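Mai
Von Noreen Virk

Das Brot meiner Großmutter hatte immer einen kleinen Riss an der linken Seite, und wenn ich heute an sie denke, sehe ich zuerst diesen Riss und dann erst ihr Gesicht. Sie hat nie etwas gewogen. Sie hat den Teig angefasst, den Kopf ein wenig schief gelegt und gesagt, er brauche noch eine Stunde, und dann brauchte er eben noch eine Stunde.

Als ich im Frühjahr nach Pullitz fuhr, um ein paar Tage mit Leuten zu verbringen, die ihren Sauerteig seit Jahrzehnten weiterreichen, hatte ich diesen Satz im Ohr.

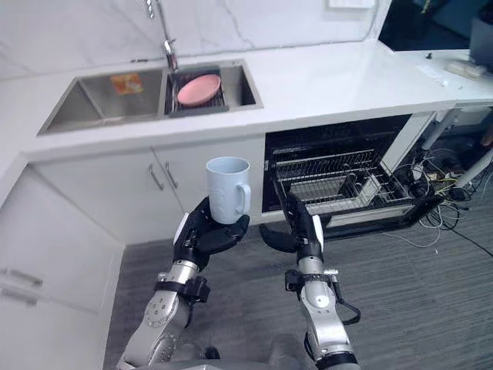
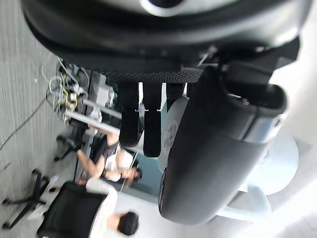
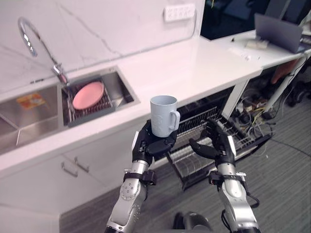 Bild 1: Spüle mit zwei Becken, rechts ein rosa Teller auf dem Abtropfgitter. Bild 3: Becher vor der offenen Spülmaschine.

In Pullitz backt man, grob gesagt, auf zwei Arten. Die einen schwören auf Roggen pur, dunkel und so fest, dass man das Messer ordentlich ansetzen muss. Die anderen mischen Weizen dazu, aus Bequemlichkeit, sagen die Roggenleute, und aus Liebe zu ihren Zähnen, sagen sie selbst. Gestritten wird darüber gern und ausgiebig, am liebsten beim Essen, und wer als Gast dazwischensitzt, nimmt klugerweise von beidem ein Stück und kaut langsam.

Saulius Raudsepp gehört zur Roggenpartei. Er ist 80 und steht morgens um vier auf, obwohl er seine Backstube längst abgegeben hat, und er setzt den Teig in derselben Steingutschüssel an, die schon bei seiner Mutter auf dem Fensterbrett stand. Der Sauerteig selbst heißt Kerkska. Warum, weiß er auch nicht so recht — seine Mutter nannte ihn so, und deren Mutter vermutlich ebenfalls, und irgendwann hört man auf zu fragen und füttert einfach weiter.

»Mehl, Wasser, Geduld«, sagte er, als ich nach dem Rezept fragte, und dann, nach einer langen Pause, in der er mir Kaffee nachschenkte: »Und nicht dauernd hineinschauen.« Ich hatte bis dahin schon dreimal hineingeschaut.

Ich habe mir trotzdem alles aufgeschrieben, so gut es ging. Am Abend kommen 2 Löffel vom alten Teig in eine Schüssel mit lauwarmem Wasser und Roggenmehl, bis das Ganze aussieht wie ein dicker Brei, dann ein Tuch darüber und ab in eine Ecke, in der es nicht zieht. Am Morgen riecht es nach Apfelschale und ein bisschen nach Keller. Davon nimmt man gleich wieder etwas ab und stellt es kühl, bevor man irgendetwas anderes tut! Saulius hat das einmal vergessen, als junger Mann, und musste 5 Kilometer durch den Schnee zu einer Tante laufen, um sich ein Glas vom eigenen Teig zurückzuholen. Sie hat es ihm bis zu ihrem Tod an jedem Feiertag erzählt, als wäre er nicht dabei gewesen.

Das Mehl kommt bis heute aus der Mühle Bangash, unten am Bach. Dort mahlt man den Roggen gröber, als ich es aus der Stadt kenne, und füllt ihn in Papiersäcke, die oben mit Schnur zugebunden werden. Ich habe mir einen mitgenommen und ihn im Zug auf dem Schoß gehalten wie ein etwas zu schweres Kind. Zu Hause lag das ganze Abteil vermutlich noch unter feinem Staub, und ich hatte ein schlechtes Gewissen, aber kein sehr großes.

Mein erstes Brot wurde flach, mein zweites sauer, und beim dritten rief ich in Pullitz an. Saulius hörte sich alles an, fragte nach der Schüssel, nach dem Fenster, nach dem Wetter und schließlich, ob ich wieder hineingeschaut hätte. Seitdem steht der Teig bei mir im Flur, hinter den Wintermänteln, wo ich nicht ständig daran vorbeikomme. Das letzte Brot hatte einen Riss, allerdings auf der rechten Seite.

Zuletzt aktualisiert: Mai
Kontakt: Redaktion Savwood, Postfach 2668 | © Savwood Magazin | Nach oben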